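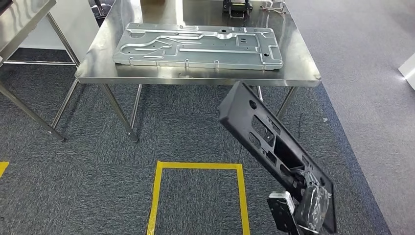 I've been putting off the sheet metal for the Vevier since August. The panel I needed is long out of production, so I bought a used one through Khosravi and paid more for shipping than for the part. It's on the steel table now, lying flat, and I've had time to look at it properly. The ribs and the long curved groove on the left half match my old one. So do the three folded tabs along the front edge, and those were what I worried about -- Shota Ichikawa got one last year with the tabs sheared off and spent 9 evenings making new ones.

The small round holes are next. I want to check each against the paper template before I order fasteners, because Brendemel only sells them in bags of 500 and I don't want the wrong size twice. Then primer. Soledad says two thin coats, 18 hours apart. I'll probably do it in the garage if it stays dry.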